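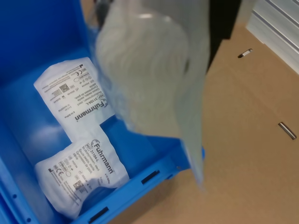 1 min read

Home > Support > Voting > Tickets
22/07/2020, by Zakden Support

Readers of the Brestgate travel magazine cannot vote for the awards. The form stops at page 2.

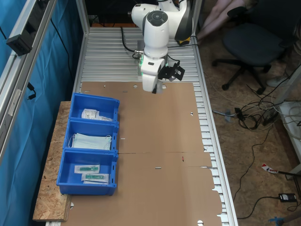

Are the votes already given lost?
All 3,000 are saved in Pustel, and we made a copy.

Step 1: we cleared the form cache. Same error.
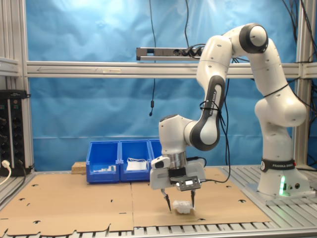
Step 2: we removed the Sjöberg category, which had 9 finalists, and the form opened.
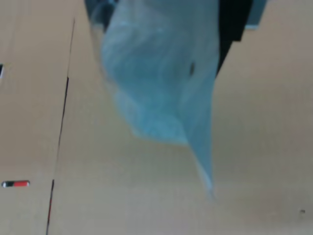

We will add it again with 6 finalists and keep the ticket open.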